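Servers Should Not Close Without Notice

By Tamsin Whitcombe

When the survival world known as Ustis was switched off in March, its players were given two hours to collect what they could. Many were at work or asleep. The world had been open to the public for years, and 3816 accounts were registered on it at the end. Most of what those players had built can no longer be visited, even by the people who built it.

The legal position is plain enough. The operator pays for the machine, and the terms of use allow the service to be withdrawn at any time. I do not dispute the operator's right to stop. My concern is with the manner of stopping, and with the habit, common among hosts of multiplayer building games, of treating a shared world as a private file.
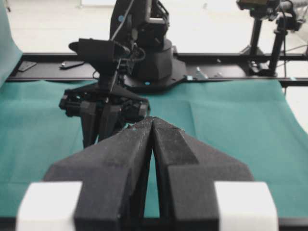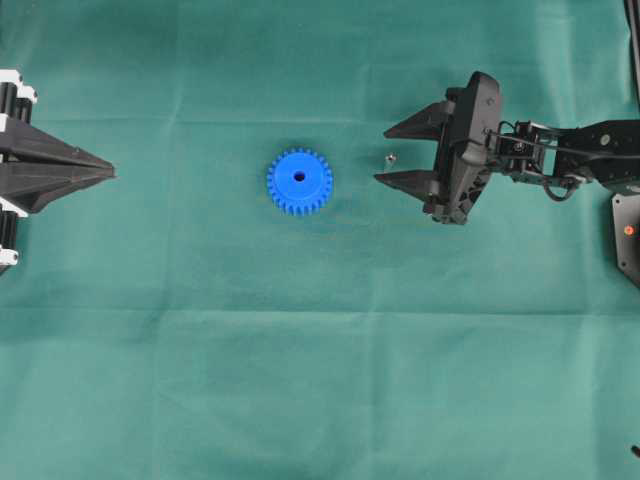
OPINION: GAMES AND COMMUNITY

A well-run server asks a good deal of its members. They are expected to follow building rules, respect claimed land and report damage when they find it. On Ustis, the railway between Protham and Stuslow was laid entirely by players, and its upkeep was shared out by rota. Those who accept such duties may fairly expect some courtesy in return.

Three measures would be sufficient. Operators should publish a closing policy and give at least a month's notice. They should offer a final copy of the world for download, with private messages and account details removed. Where another member is willing to take over the hosting, the request should be considered and answered in writing.

Hamish Waaka, who administers the smaller Amini server, objects that a copy of a large world is costly to prepare and to store. His point deserves a reply. Amini has 149 members and published its own archive last year, and the work was completed over one weekend. A larger world would take longer, but the month's notice allows for that.

It is also said that players can simply start again elsewhere. Some will. A town that took several years to plan is not easily replaced, and the younger members in particular may conclude that careful work is not worth the trouble.

Operators who intend to continue should adopt a policy now, while the question is not urgent.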